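Search this site Search Go

How to Keep Score (and Keep Notes) at a Youth Soccer Game

38 shares 13 comments

My first season of doing this I used the back of a gas station receipt. It was a Tuesday evening game, under-tens, Grotley at home, and when the coach asked me at the end who had come on for whom in the second half, I had a smear of ink, two arrows and the word "Sam," and there were three Sams on the team. So please believe me when I tell you that you don't need to be good at this to start. You only need a pencil and a page that's laid out before the whistle goes.

Most leagues have an official sheet that the referee fills in, with the final score and any cards. What I'm talking about is the other sheet, the one the team keeps for itself. Coaches love it, the kids love it even more (wait until you see a nine-year-old find out she had two assists in September!), and it makes a drizzly game go by a good deal faster.

What to bring

A clipboard with a proper clip, two pencils, an eraser, a watch you can read at a glance, and a clear plastic bag big enough to put the whole clipboard inside when it rains. You can write with your hand in the bag. It looks silly and it works. I gave up on pens after our trip to Pravesholm, where the wind blew the rain sideways for an hour and my notes ran down onto my shoes.

If you'd like to use your phone, go ahead, but bring the paper too. Cold fingers and touch screens don't get along, and the battery always seems to go in the last ten minutes of a tied game.

Step 1: Set up your page

Turn the paper sideways. Down the left edge, list your players by shirt number, lowest to highest, with the name next to each one. Leave a wide box after each name. Across the top, write the two team names, the field and the kickoff time. Along the bottom, draw one long line and put a mark at halftime. I'll come back to that line in a minute, and it's my favorite part.

Do this at home the night before if you can. Hadi Azar, who coached my son for three seasons and was very patient with me, used to hand me the roster in the parking lot with the game about to start, and I'd be writing names on the hood of the car.

Step 2: Mark the starters

Put a small circle next to everyone who is on the field at kickoff and nothing next to the rest. When a player goes off, write the minute with an arrow pointing down. When she comes on, write the minute with an arrow pointing up. In youth soccer they may go on and off five or six times, and that's why you left a wide box.

Don't try to catch the exact second. Write the minute you see on your watch and move on, or you'll miss the throw-in, and the goal that came out of it.

Step 3: Use the long line

Every time something happens that matters, make a tick on the bottom line at about the right spot and put a letter above it for your team, or below it for the other side. I use these:

G for a goal
S for a shot on target
K for a corner kick
F for a free kick close enough to worry about
P for a penalty

Under a G, add the scorer's number, and after a slash the number of whoever made the pass. So G 7/4 means number seven scored from number four's pass. By the end of the game you'll have a little picture of how the whole thing went, with all the ticks bunched up where one team was pushing. I've had coaches look at that line longer than they looked at anything else on the page.

If you miss who made the pass, put a question mark and ask at halftime. The kids remember. They'll argue about it, too, so ask two of them. 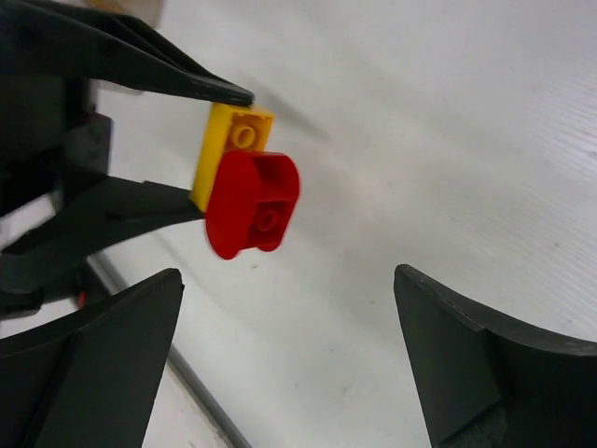

Yellow brick, red brick, held just over the tabletop.

Step 4: Tidy up at halftime

You get a short break, so use it for the sheet before you go looking for coffee. Read through the arrows and make sure the right number of players is on the field according to you. If your page says you have twelve, one of them sat down when you were looking elsewhere. Fix it now, while the person next to you still remembers.

Write the halftime score in big numbers, then put a circle next to whoever starts the second half, the same as you did at kickoff.

Step 5: Check the score with the other side

After the final whistle, walk over and find whoever was keeping notes for the other team. Compare the score and the scorers. It takes a minute and it's a lovely way to meet people. Hrvoje Milošević kept the book for Bomgate for years, and he and I settled a disputed own goal over a bag of orange slices. (It went down as ours, and I still think it came off their defender's knee.)

Step 6: Copy it out the same day

Your handwriting will make sense to you that evening and it won't by the weekend. Copy the goals, assists and minutes into a notebook or a simple spreadsheet with one row per player. By the end of our second year mine had 2,705 player minutes in it for the fall season alone, and at the team party every kid got a slip of paper with their own numbers.

A word about that. Keep the slips kind. Write down goals, assists, saves and games played, and leave out missed penalties and mistakes. If the coach wants those, they can go on a separate page that stays with the coach.

If you get behind

You will, everybody does. Leave a gap, write "?" and start again from what is happening in front of you. At the Tuominen tournament we played four short games in one day, and my third sheet has a blank patch where I was helping somebody find a shin guard. We won that one, according to the referee.

13 comments Leave a comment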